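Ramages sur PC de jeu : ce que valent vraiment les astuces de forum

Avant de racheter une carte graphique pour quelques saccades, on peut essayer deux ou trois choses à la maison. Je dis bien deux ou trois. Le reste des conseils qui circulent me laisse froid.

Les logiciels « boosters » d'abord. J'ai gardé Trikex pendant 20 jours, avec son compteur vert qui promet des images par seconde en plus. Sur Plasemia, un jeu plutôt gourmand, je n'ai pas vu de différence. Désinstallé. Fermer le navigateur avant de lancer une partie fait au moins aussi bien, et c'est gratuit.

La poussière, en revanche, mérite un tournevis. Machine éteinte, câble secteur débranché, boîtier couché sur une table dégagée. On bloque les pales des ventilateurs avec un doigt et on souffle par petits coups, bombe tenue droite. L'aspirateur, je déconseille, même si Jiahui Dai jure dans les commentaires qu'elle n'a jamais rien grillé.

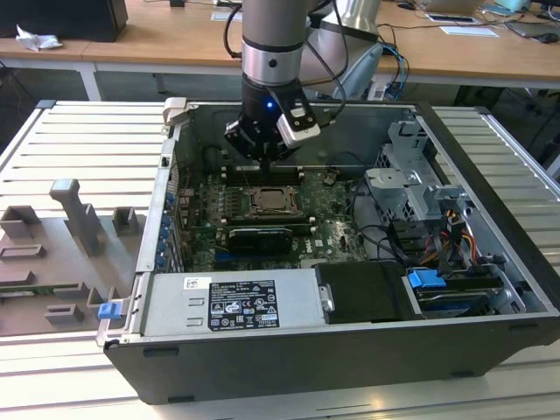

Boîtier couché, panneau latéral retiré : la carte mère est accessible.

Pour la pâte thermique, on lit qu'il faudrait la changer tous les ans. J'attends de voir une preuve. Si les températures n'ont pas bougé depuis l'achat, laissez-la tranquille.

Reste la mémoire. Une barrette mal enfoncée peut causer des plantages qu'on met sur le dos du jeu : retirez, remettez, appuyez jusqu'au clic. Vérifiez aussi la place libre sur le disque. J'en étais à 7 Go en décembre, et les mises à jour échouaient sans message clair.

Quant au tapis « refroidissant » à 158 euros que m'a signalé Su-bin Yeon, je passe mon tour.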